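4.2 Smoothing, squaring and other things people do to a cloth before folding it

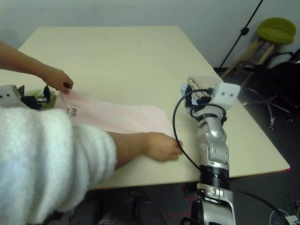

Anathi Ngubane (1), Chrysoula Andreadis (2, corresponding), Brendan Hanrahan (1)
(1) Mirani Household Studies Group (2) Vavent Textile Laboratory
Section 4 of 6. Received in revised form in April.

Figure 3. Table work on a pale pink cloth. One hand is at the far edge of the cloth; the other rests flat on the table near its right end.

The literature on domestic folding has mostly been written by people interested in folds. Halves, thirds, the order in which sleeves are brought in and the vexed matter of the fitted sheet have all had their due. What happens between picking an item out of the heap and making the first fold has been treated as a sort of throat-clearing, and earlier coding schemes (our own included, we regret to say) either start the clock after it or enter it as "other". In our material "other" took up so much of the working time that we felt obliged to find out what it was.

We coded 2,355 handling episodes, an episode being everything done to one item from the moment it reaches the table until it is put on a finished pile or given up on. In 669 of these the item was laid out and adjusted at least once before any fold was made. We call this stretch of work the preparatory phase. Participants called it "getting it straight", and one called it "faffing", which the reviewers of an earlier draft asked us to define.

Three kinds of movement account for nearly everything in the phase. The first is the edge pinch, in which a finger and thumb take hold of an edge or corner and draw it outwards. The second is the flat rest, where a palm or spread hand stays put on the cloth or on the table close by it. The third is the sweep, a long pass of the hand that is meant to chase creases off the end of the item and more often moves them somewhere else.

Figure 3 is useful for showing how far apart the two hands can be. The fingers of one are curled down at the far edge of the cloth, and the other lies flat with its fingers extended. We would code the first as an edge pinch or the approach to one (a single still cannot settle which) and the second as a flat rest. Note too that the cloth has faint creases and has been laid flat all the same. Towels and thin garments look much alike at this stage, and coders were told to write "cloth" and move on, an instruction that saved several friendships.

The flat rest gave us the most trouble. Egan, who did the second round of coding, held that a hand lying on a table is doing nothing and should be coded as nothing. Madigan, who did the first, held that it was steadying the folder, marking the place where the cloth ought to end, or waiting its turn, and that all of these were work. Agreement on this one code was poor until we split it into rests on the cloth and rests beside it. It then became tolerable. Both coders maintain that the split proved them right, and we have thanked them separately.

Rests beside the cloth turned out to be the more common on smooth tabletops. Our reading is that on a slippery surface a hand pressed on the cloth tends to drag it, so the folder learns to lean on the table instead. On tables with a covering we saw the reverse. We did not vary the surface deliberately, and a reader who wishes to blame the tables themselves is welcome to do so.

Clothing got in the way more than we had allowed for. Thick knitted sleeves hide part of the work, and the wearer's forearm then has to be inferred from wherever it comes out. We lost 303 episodes to occlusion of one sort or another and excluded them from the duration measures, though they were kept in the counts wherever the hands could still be seen. Coders could mark an item as "print, partly hidden" when a graphic or some lettering showed but could not be made out. Guessing at slogans was forbidden after the pilot, in which it had become competitive.

Two observations on the end of the phase. Folders seldom stop because the item is straight. They stop when the edge nearest to them is straight, and the far edge is left to its own conscience — a finding that will surprise few people who have opened an airing cupboard. And a second item already waiting nearby seems to shorten the phase, although the effect shrinks once item size is taken into account. We return to it in Section 5, where the Fistatbridge households are considered apart from the rest.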